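Hi, I'm Godelieve Desmet, and I help teach robots at Skokura to fold shirts. Robots can't learn that by being told. Somebody has to show them, over and over!

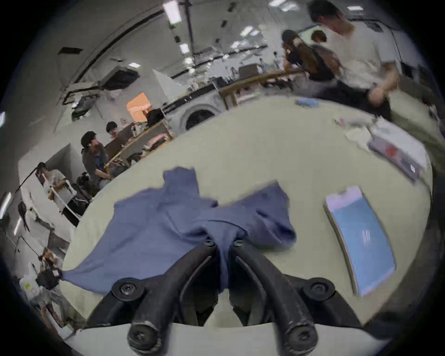
A gripper, a blue garment and a busy room.

We squeeze the gripper and its two fingers close, a bit like a crab's claw. Cloth is tricky stuff (it flops, it bunches up), so one shirt might need 87 tries before I'm happy. 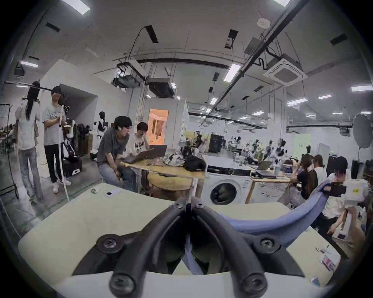
My job used to be plain folding, all day long. Now I'm more like a coach, and I sit down a lot less! Some of my friends worried the robots would take their jobs, and we still talk about that at lunch.
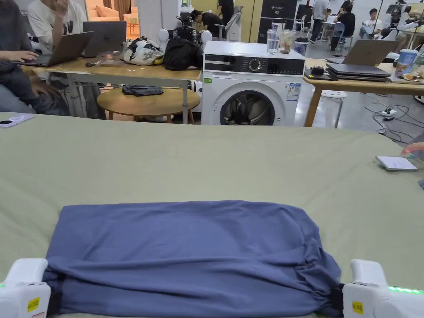

Sleeves are my favorite part to teach. Socks come next, in December.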